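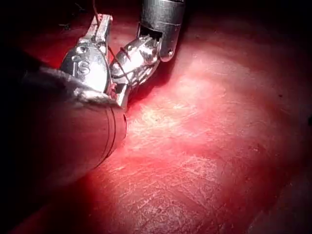

Figure 3. Two instruments and the suture thread during a teleoperated demonstration.

3.2 Collecting the demonstrations

I'll admit we went into this part a little too cheerful. Blair Hepburn sat at the Ulis console and drove both instruments by hand while we logged every joint angle, and we figured a week would do it (it took most of December!). We recorded 163 demonstrations of the thread handling step and kept 91 of them. The rest went out mostly for clutching - when Blair paused to reset her hands, the arms froze and the policy learned to freeze right along with her.

Look at how close the jaws get in Figure 3. At that range a tiny wobble at the console matters, so we scaled her motion down and smoothed it before training. I held back 21 of the kept demonstrations for testing, and those never touched the training set.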